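Drumport pledge records, release 2

Summary

Drumport is a table of pledges made to Lolholm, a small research crowdfunding site that closed to new campaigns in February. It covers 58 campaigns and has one row per campaign per day, from launch to close. Campaign text, reward tiers and backer comments are not part of the release. The files were cleaned and packed by Fista. Questions go to Dalia Belhaj through the issue tracker.

Last updated: 17 May 2021

Files

campaigns.csv – one row per campaign
daily.csv – one row per campaign per day
refunds.csv – refunds issued after close
mansour/ – scripts that build the three tables from the raw export

Fields in campaigns.csv

campaign_id: string, stable across releases
field: subject area as chosen by the project owner at launch
goal: target amount, in whole euros
raised: amount pledged at close, in whole euros, before fees
model: "keep" if funds were paid out whatever the total, "all" if the goal had to be met
stretch: second goal if one was set, otherwise blank
closed_early: 0 or 1

Fields in daily.csv

campaign_id: joins to campaigns.csv
day: integer, launch day is 0
pledges_new: pledges made that day
pledges_dropped: pledges withdrawn that day
total: running total at midnight, site time

Notes on goal and raised

The goal column holds the figure shown on the campaign page at close. Under the "keep" model, owners could lower the goal while the campaign was open, and the site kept no history of the change. A campaign that looks fully funded may have started with a higher target. Do not use raised divided by goal as a success rate without splitting on model first.

Offline gifts are a second problem. Some owners took checks and had them entered by site staff in a single batch on the last day. These show up as a jump in total with no matching rise in pledges_new. The check_totals script in mansour/ lists every case and leaves the values alone.

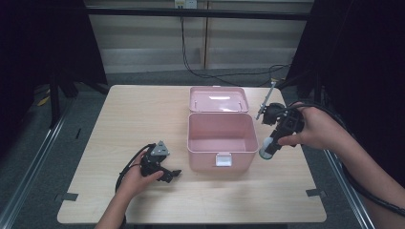 Priya asked on the tracker whether the batch entries could be spread back over the campaign, as the last-day jump throws off any model of late giving. We would need the date on each check for that, and the export has only the date of entry. Her second suggestion, a flag column, is in this release as offline_batch in daily.csv.

Missing data

The raw export has no pledge counts for 4 campaigns that were moved over from an older payment provider. Their rows are present in campaigns.csv, but daily.csv has totals only, with both pledge columns blank. Blank means unknown. Zero means no pledges that day.

Refunds

refunds.csv has 545 rows. Each gives campaign_id, days after close, amount and a reason code. Code R1 is a failed "all" campaign, R2 is a card dispute, R3 is a refund by the owner. Amounts in raised are not reduced by refunds. Subtract them yourself if you need net figures.

Privacy

Backer names, emails and card data were removed before the export reached us. Single pledge amounts are not given. On days with one new pledge the amount can be worked out from the running total, so totals on those days are rounded to the nearest ten. The rounding is applied by round_single in mansour/ and cannot be undone from the released files.

Building the tables

The scripts need Python 3 and pandas. Put the raw export in mansour/raw and run build_all.py. The raw export is not public – ask on the tracker if you have a data agreement with Lolholm. Without it you can still run check_totals on the released files.

Changes since release 1

Added offline_batch to daily.csv.
Fixed the day column for campaigns that launched after 11 p.m. site time. These were off by one.
Renamed type to model in campaigns.csv.

License

Tables: CC BY 4.0. Scripts: MIT.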